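4.2 What households did with the money

The Jeltcombe rebate was announced in January with the stated aim of getting people back into the shops. Each eligible household received a single payment, and the leaflet that came with it used the word "spend" four times and the word "save" once, in a sentence about energy. We asked households what they had done with the payment, and then, having met people before, we asked to see the receipts.

Of the 3,000 households approached, 2,513 returned a first questionnaire and 2,389 returned both. The missing households are a little younger than the rest and more likely to rent. Mercado's earlier survey in Milthorpe lost the same sort of people at the same stage, and we have nothing cleverer to offer than she did, which was to weight the sample and move on.

The answers to the first questionnaire would have delighted any finance minister. Most respondents said they intended to spend the whole sum, many of them locally, and a fair number named the shop. By the second questionnaire the mood had cooled. The commonest use of the payment was to reduce an overdraft, followed by leaving it in the account and feeling better about it. Where something was bought, it was usually something that had been going to be bought anyway, a point respondents made cheerfully and without prompting. Kitchen goods did well on paper (Figure 3), though in Prollton half of these purchases had been planned before the rebate was heard of. 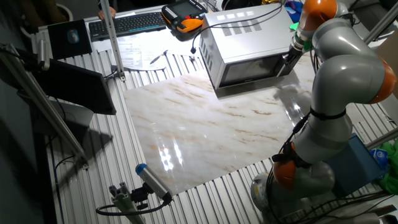
Figure 3

We therefore treat stated intentions with some care in what follows. The Boateng correction, which scales down each declared purchase by the respondent's record of earlier declarations, brings the two sets of answers closer together, but it does so by assuming that people exaggerate at a steady rate. Ours did not. They exaggerated most about restaurants and least about tyres.

A subsample of roughly 1,000 households also kept a spending diary. The diaries are a mixed blessing. Some run to several pages a week and include the price of individual lemons; others say "usual" and a total. Where diary and receipts disagreed we used the receipts, except for market stalls, where there were none. Results with the diary households left out are given in Appendix B and differ very little, to the mild annoyance of the author who had coded the lemons.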